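Notes for week 4, joins and the row count problem

A few of you asked me to write this one up properly, so I have (more or less). These go with the Prirnidance workbook, and you'll want your copy of the Allholm orders table open while you read. If you haven't loaded it yet, do that first and come back. It should have 3959 rows. Please check that number! Half of the trouble people ran into in the July group came from a header line being read in as data, and then everything downstream was off by one and looked haunted.

**Where we left off**

Last time we had two tables, orders and customers, and we glued them together with a left join on `customer_id`. Left join means keep every row of the table on the left, go looking for a match on the right, and if there's no match, fill the new columns with nulls. Most of you were happy with that. Then I asked how many rows would come out and nearly everyone said "the same as the left table", and I went quiet for a bit, which I'm told is annoying.

The answer is: at least as many. If a customer turns up twice in the customers table, every order for that customer matches twice, and you get two rows out for each one that went in. The tool won't warn you. It did what you asked.

A tiny version, using Munteanu, one of the wholesale customers in the workbook:

| order | customer | amount |
|---|---|---|
| 1 | Munteanu | 80 |
| 2 | Munteanu | 45 |

Say Munteanu is in the customers table twice, once with the old postcode and once with the new. After the join there are 4 rows, and if you sum the amount column you get 250 when it ought to be 125. I've seen that exact mistake make it into a report (mine, years ago, and I'm still a bit pink about it).

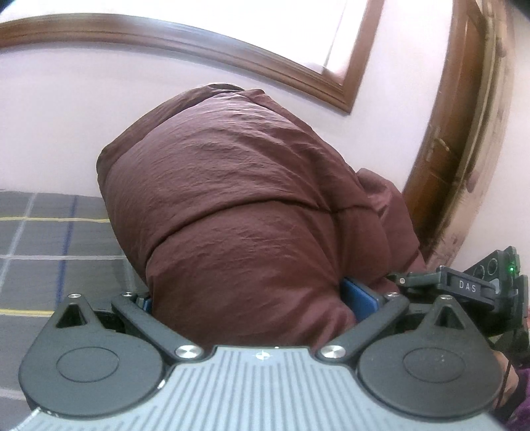
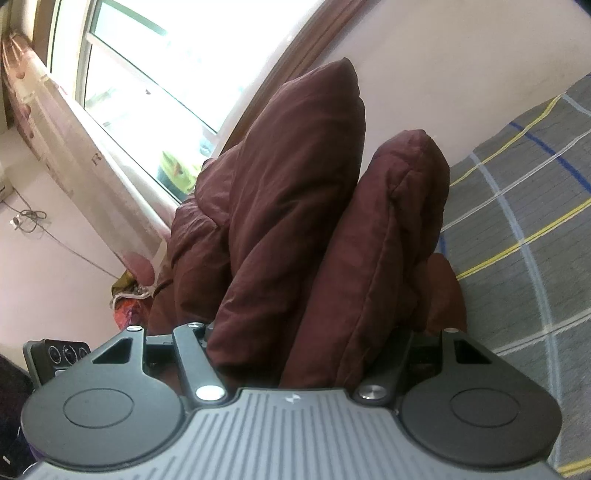 Back to keys, then, and how you work out whether a column is safe to join on. A key has to be unique in the table you're bringing in, and the cheapest test is to group by it, count, and sort the counts from biggest to smallest. If the top count is 1 you're fine. If it isn't, look at the offending rows before you touch anything. Don't join on descriptions if you can possibly help it, either. Imagine a stock table where somebody has typed "maroon bag" and somebody else has typed "dark red bag, puffy" for a thing like the bundle in the first picture. You and I might guess those are the same item, but a join compares characters, and it'll happily tell you there's no match. Same goes for trailing spaces, by the way, and for IDs stored as text on one side and numbers on the other.

**So what do you do about duplicates?**

It depends what they mean, sorry. Sometimes the rows are identical and you can run a distinct step and move on. Sometimes they differ in one column, like our postcode, and you need a rule: most recent wins, say. Write the rule down in the recipe's description field. Arūnas Ķēniņš pointed out in the tutorial that you can sort by date and keep the first row per key, and that works well as long as the date column is filled in all the way down. Check for nulls in it first, and find out whether your tool puts them at the top or the bottom of a sort.

And sometimes the duplicates are perfectly legitimate! A customer with several delivery addresses really does have several rows. In that case you'd either add up the orders before you join, or join on customer *and* address together.

**Before you hand in**

- Record the row count before and after every join, in a comment next to the step.
- Run the group-and-count test on the right-hand key.
- Look at a handful of the unmatched rows with your own eyes. An anti join gets them out quickly.
- Total the amount column before and after. With a left join from orders to customers it shouldn't move by a cent.

**Exercise**

Join the Allholm orders to the Wustico price list on product code. The codes in one of the files have lower-case letters in them, so you'll need a prepare step to tidy those up. Then write me a short paragraph on which rows didn't match and what you'd ask the supplier about them. I'm much more interested in the paragraph than in the colour of your charts.

If your flow falls over on the second join, delete the output dataset and rebuild it from the first step. The schema gets stuck sometimes and won't pick up the new columns until you do.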